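Section 4: Loading the bench and running your first practice round

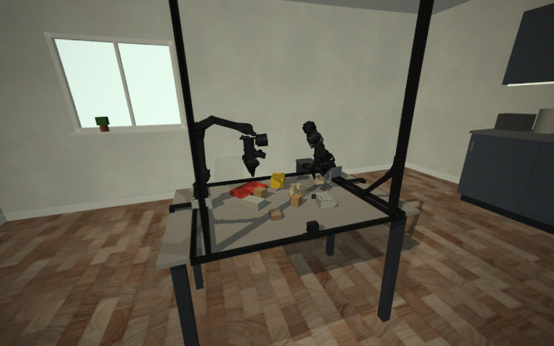 Figure 4. The simulated bench with both arms and a set of loose items on the table.

Read section 3 first if you have not installed the Testano simulator on your club laptop. The steps below assume it opens and that you have a team login for the Ovach Schools Challenge.

A word before you begin. The leaflet that came with your entry pack says the simulator will have a team "competition ready in an afternoon". We have run this club for several seasons and have never seen that happen. Allow three meetings. The first will go on getting everyone's settings to match.

4.1 Loading the bench

1. Open Testano and choose Club Projects, then Two-Arm Bench.

2. Type your team's seed number in the box at the top right. Practice teams should all use 1,767. The seed decides where the items land on the table, and if two teams use different ones their scores can't be compared.

3. Press Load and wait. On the older laptops the floor and walls arrive well before the arms do. Don't press Load again.

4. Check the bench against Figure 4. You should have a black frame over the table, an arm on each side, and the items lying between them, including the red tray-like piece, the yellow block and the white open box. Your own items may be turned differently if you have changed the seed.

Note: The window, the pot plant and the kitchen units play no part in the scoring. Please don't spend a meeting trying to move the view round to look in the cupboards.

4.2 Waking the arms

5. Select the left arm and press Home. Wait until it stops, then do the same for the right arm.

6. Set the speed limit to 2. The slider goes a great deal higher, and the makers' notes suggest you use all of it. Every team that has tried has knocked something off the table in the first minute.

7. Open and close each gripper once from the hand panel. If a gripper does nothing, save your work and restart the program. The "Repair link" button has yet to repair anything for us.

Caution: Move one arm at a time until you have finished section 5. The collision warning is meant to halt both arms before they touch. It is often late, and a crash ends the round with no points.

4.3 A first pick

8. Choose the orange-tan cube near the middle of the table as your target. It has flat sides and is easier than the other items. Leave the very small black cube beside the white box for later in the term.

9. Bring the gripper above the cube with its tip pointing straight down. Lower it in small steps.

10. Close the gripper, lift, and carry the cube over to the white box. Open the gripper only when it is over the inside of the box. The edges are raised and the cube will catch on them if you come in low.

11. Press Score and write the result in your team's log, good or bad. A log with no bad rounds in it will not be believed by the judges, and it won't be believed by us.

Note: Long shadows fall across the table in this set-up. Beginners tend to judge height by them. Use the height reading on the hand panel.

4.4 Automatic picking (the Yáñez script)

The entry pack includes a ready-made script named Yáñez, described as able to clear the bench without help. We gave it 127 rounds. It did well on the plain blocks and badly on the pale, open-shaped item near the centre, which it kept trying to grip by its thinnest parts. Treat it as something to read and take apart. Teams who hand it in unchanged will be asked to explain it line by line.

12. To try it, choose Scripts, then Yáñez, then Run once. Do not choose Run until clear. It has no time limit, and it will carry on through the tea break.

13. Save a copy under your team's name before you change anything.

4.5 What the score does not tell you

A full practice round is worth 800 points. High marks here say very little about the Prandier kit you will be given at the February heat. Real cables sag and real grippers slip. Keep your scripts short enough to mend at a table in a noisy hall, and go on to section 5 only when every member of the team has done steps 8 to 11 by hand.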